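I have been meaning to sort my email since March. The count on the inbox stood at 2,196 unread, and I had gotten used to it the way you get used to a stain.

My method was to search one sender at a time and delete the lot. Bastolen, who sold me a lamp once, had written to me 500 times.

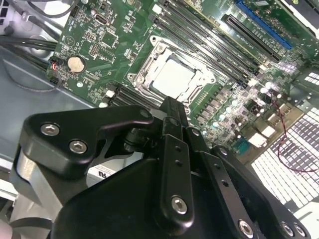 After Bastolen I went for the Eskildsen newsletter, then the Moltutville library, which I kept out of guilt. By midnight I was down to 1,492 and had started reading old mail instead of deleting it. Big mistake. I lost an hour to an argument over a rental deposit in Zidstead, and I was wrong in it.

A processor in its socket.
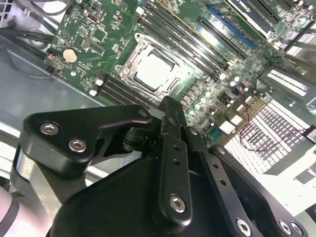
Green board, silver bracket

The next night I made folders. I have a Receipts, a Family and a Maybe, and Maybe has 100 things in it already.

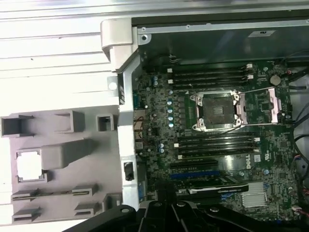

Unsubscribing is its own hobby. Half the links want a password I set up in another life, and one asked me to rate my experience of leaving. The inside of a Dell is better labeled than my folders, and in there I find a printed logo and a little white sticker. I'm leaving Maybe alone until spring.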